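Reading slump, broken (I think)

OK quick one, I have a dozen things to do before four and this has been sitting in drafts since February.
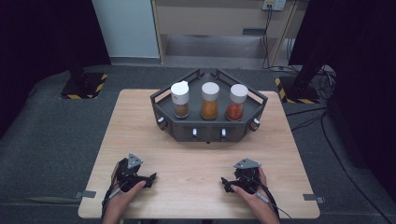
So. I had not finished a book in months. Started plenty. There was a pile by the bed, every one with a receipt or a bus ticket stuck in at page 40 or so, and I'd feel guilty at it and then watch TV. Then a friend at work pushed a paperback on me, first in a series, a village mystery called The Grandley Tontine, and I read it in two sittings. Two! I missed my stop on the train home with it, which I haven't done since college.

No spoilers below, or only little ones. If you want to go in totally cold, skip to the part about the audiobook.

The setup. Grandley is a market town that's lost its market. Twelve people signed an agreement when they were young, all of them putting money in, last one living takes the lot. When the book opens there are 4 left and one of them has just been found at the bottom of the lock. Old plot, sure. There must be dozens of tontine books. But most of them race through the deaths and this one kind of wanders around inside the waiting. What it does to a person to have spent fifty years checking the death notices for people they used to go dancing with. One of the four sends the others birthday cards every year, and you get to about halfway before you understand what the cards are for. I had to put it down and go walk around the kitchen.

The detective is a retired land surveyor. I know, I know. Another retired somebody. I groaned too. But she's rude and a bit lazy and she gets things wrong, properly wrong, accuses-the-wrong-man-in-front-of-his-kids wrong, and the book makes her carry it afterward. Usually in these the false accusation is chapter nineteen and by chapter twenty we've all forgotten. Here the man won't serve her in his shop for the rest of the novel, and he's still not serving her in book two.

Things I didn't love. The dialog in the pub scenes, everyone talks in the same jokey way, I kept losing track of who was who and having to count back up the page. There's a subplot about a planning application that I will be honest I skimmed. And the vicar. Did we need the vicar.

Also the map at the front is wrong?? It has the lock north of the bridge and then in the big chase everybody runs south to get to it. I turned the book upside down to check. Maybe it's a clue for a later book. Probably its a mistake.

The ending I'm still arguing with myself about. It plays fair, I went back and the thing is right there on page 23, plain as day, I had read straight past it. So full marks for that. But the confession goes on for pages and it's one of those where the killer explains the whole thing to somebody who's already worked it out. I'd have cut it in half. Left the last line though. The last line is great.

Book two, Mapplebeck Late and Soon. Finished it over a wet weekend. Darker, shorter, and set mostly in a boarding school after the kids have gone home for the holidays, and an empty school is always good value. The surveyor is only there to measure a wall. She's on site for a boundary dispute and she finds out one room is smaller on the inside than it should be, and off we go. I guessed who, I did not guess why. Liked it better than the first even though the first is the one I'll push on people. Don't read them out of order, there's a line in chapter one of Mapplebeck that gives away the whole of Grandley. Who let that through.

Book three is called Cendon Water and I'm only at the second body so no opinions yet, except that she has a dog now and I am very worried about the dog.

The audiobook. I tried the first one on audio for the drive to my sisters and gave up after an hour. Narrator's fine, nice voice, but he does this whisper for the surveyor's private thoughts and on the highway I couldn't hear a word of it. Up for the whisper, down for the shouting, up again. Read it on paper.

I also tried the Cadorard books in between, since people keep telling me if you like one you'll like the other. Um, no. Cadorard is a city and it's raining and the inspector drinks and his ex-wife calls. It's well done! It's really well done, the interrogation in the middle is better than anything in the Grandley ones. I just felt terrible the whole time. Nearly 2000 reviews say I'm wrong so take that how you like. I might try again in summer when it's light out.

What I've worked out from all this, I think, is that I'd been picking books I thought I should read. Prize lists and so on. And at ten at night after work what I want is a body in a canal and someone nosy. Fine. The prize books can wait by the bed with their bus tickets.

Suggestions welcome in the comments, rules as follows: must be a series, must have more than three books out, detective must not be a serial killer's old college roommate. No child murders please. Cats optional. If it has a map I want the map to be right.

Gotta run. Will report back on the dog.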